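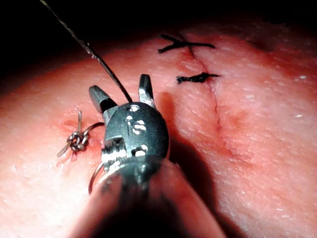

Thread, needle, one knot done. Evening practice, week 12.

I said in October that I'd write something about the sewing, and then I didn't, and then Glenys Dafis asked me at the bus stop whether I'd given it up. I have not given it up! I've just been too busy doing it to write about it, and also the blog password was on a bit of paper under the fruit bowl.

So, stitches. For anyone new, I've been going to the Tuesday suturing evenings with Lesia Harasym and a mixed bunch of others, some of whom do this for a living and some of whom (me) are training and would like to be a lot less rubbish at it before anybody important is watching. I grew up hemming curtains with my gran and I honestly thought that would give me a head start. It gave me a head start for one evening. A curtain lies there and lets you get on with it. Soft tissue is curved and gives under you, so the bite you thought you were taking is never quite the bite you took, and the needle is curved too, which means you have to stop pushing it and start turning it. I pushed for weeks. Ekow Acheampong used to say "turn" every time he walked behind me, without stopping, like a man feeding ducks.

The needle itself I have come to love. It's a thin little thing and if you get hold of it in the wrong spot it swivels, and then you spend a good minute chasing it back round. Lesia's rule is to look where the point is before you look at anything else. I've got that on a sticky note above my desk now, next to the one about the council tax.

Thread is the bit I'd happily talk about all night. We've been through all sorts. There was a reel from Plerkosov that everybody raved about and I couldn't get on with at all, it had a memory like an elephant and sprang back into whatever shape it had been in on the reel. Then Mawuli Bonsu brought in a box from Fodinent with 12 packets in it and I used up far more than my share, sorry Mawuli. I like a braid. It has a bit of grip, so the first throw stays where you put it while you're sorting out the second, and when you're as slow as me that matters. The downside is that it gets tired. Drag it through too many times and it goes a bit whiskery, and after that it catches on itself and you're better off cutting it and starting with a fresh length. I never want to cut it. That's the curtain hemming coming out, Gran saved every scrap over five inches. 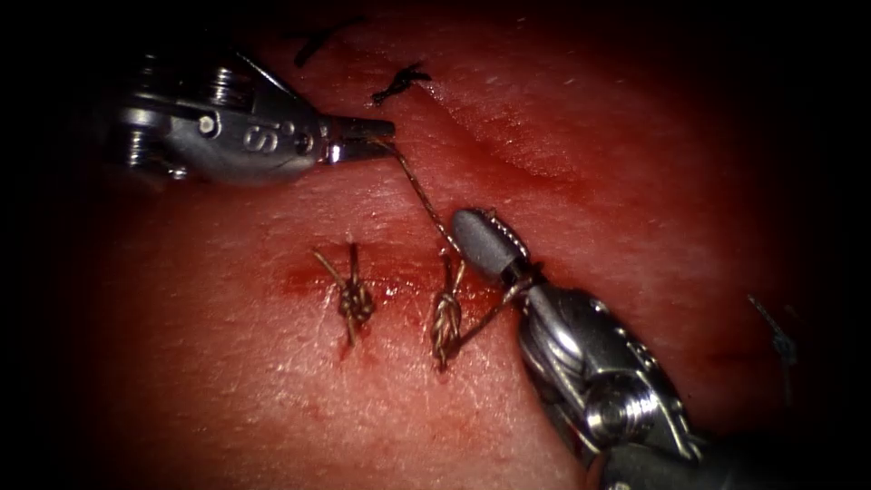
Tension is what I've been stuck on since Christmas. Too loose and the edges gape, too tight and they pucker up like the top of a drawstring bag, and I'd been swinging between the two all January, usually on the same pad. What helped in the end was watching the strand more than the knot. Look at how nearly straight it runs from the tips of the jaws down to the top of the right-hand stitch, with only a little waviness left in it. That's where I like it. With the light on it you get a thin shadow lying alongside as well, and I've started using that as a second opinion: if the shadow wanders off from the thread, there's slack somewhere. Two stitches on a short cut is not a lot to show for an evening, I know. But they sit side by side and they close it, and back in the autumn I'd have been thrilled with one.

Tails! I've been told off about tails. Mine were far too long at first (the curtains again), then I went the other way and snipped one so short that I didn't trust the knot and had to do it over. Elfriede Wyss, who has the neatest hands of anybody I've met, says to leave enough that you could find it again with your eyes half shut. Not the most scientific measurement but it's the one that's stuck.

A few odds and ends, as I've been asked. Yes, you do get a stiff neck. No, I don't practise at home every night, though I do tie knots round the handle of my Mackay mug while the telly's on, and the handle now looks like a maypole. Glenys wanted to know how many I'd tied altogether and the answer is 124 since I began keeping a tally in the back of my diary, not counting the mug.

Next on the list is a longer cut with a running stitch, where you keep going on the one thread all the way along and don't tie off each time. Ekow says I'll hate it for a fortnight. Lesia says three weeks. I've ordered more braid and I'll let you know who was right, assuming I can keep hold of the password this time.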